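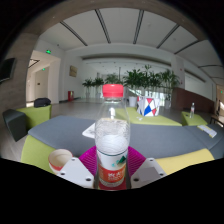

Notes for the Enier slot, front of house people. Twenty mins max, leave time for moaning at the end.

Start: who has sat in their own waiting area for an hour? Hands up. Wait for it. I did, in August, at Flallutgate, phone off. Learned more than from the survey.

Point one. People don't put things on tables. They put them next to their leg. Bottle, cup, paper, bag, all on the seat. We buy side tables and they get used for the leaflets.

So the question for today is what happens to soft seating when it is also the table. Which it always is.

Background, quick. Flallutgate refit, budget got cut, kept the soft blocks and the long bench, lost the big coffee table. Gaspard Pons drew the layout, credit him. 330 visitors in the busiest week, more than 400 drinks handed out. Say that slowly, drinks outnumber people.
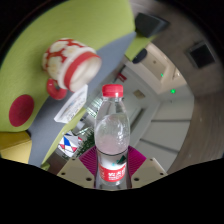

Screw caps. My favourite bit. Water in a bottle with a lid on = nothing to clean. Water in an open cup on a cushion = a damp patch and somebody standing up all afternoon to avoid it. We went over to bottles for anyone waiting longer than a few minutes. Hot drinks still in cups and mugs, no way round it, people want tea.

Expect question on waste here. Answer: bottle bin by the desk, refills on request, not perfect. Don't get dragged in. Khương are trialling jugs and can talk about it better than me, point at their table.

Point two, fabric. Two kinds of cleaning and staff mix them up.
Wipe: the smooth covers. Damp cloth, done.
Blot: anything with a nap. Do NOT rub. Press, lift, fresh bit of cloth, press again.
Tell the Wadus story (orange squash, hairdryer). Keep it short this time.
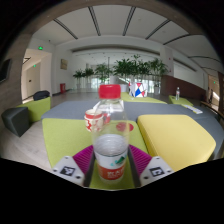 Colour. Got asked at the last one why we went so bright. Reason is wayfinding, "have a seat on the yellow one" works on the phone and works for kids. Pale yellow next to lime green next to grey, you can tell somebody exactly where to sit from across the desk. Downside, the pale ones show everything. Grey forgives. If your only choosing one thing to be grey make it the long run in the middle because that gets the feet and the bags.

Point three, coasters. Cheap, boring, they work. Tried square cork ones first, too pale, vanished or got binned. Red is better, people see it and aim for it. Leave them out before opening, don't keep a stack at the desk, noone comes to ask for a coaster.

Six per seating cluster to begin with. We lose 2 a month. Fine.

Point four, reading matter. Less of it. Magazines spread. One open on the bench takes up a whole person's worth of seat and the next visitor won't move it, they think it's somebody's. Put them back flat and closed on each walk round. Booklets same.
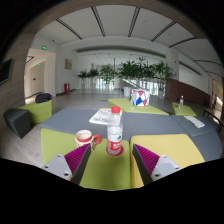
Flallutgate lobby: mug and bottle on the green seat, reading matter along the bench.

Leave slide up while talking about the walk round.

Walk round = mid morning, after lunch, 4pm. Order: cups and mugs first, then bottles, then paper, then straighten seats. Cups first because you need both hands and you'll knock them otherwise. Check the lids. Take a cloth with you, going back for the cloth is how it doesn't get done.

Bags: leave them alone, always, even if the seat's needed. Ask.

If short of time skip magazines, go from coasters straight to the walk round.

Handout is on the back table, laminated one is mine, please don't take it. Questions. Thank Gaspard again if he's in the room.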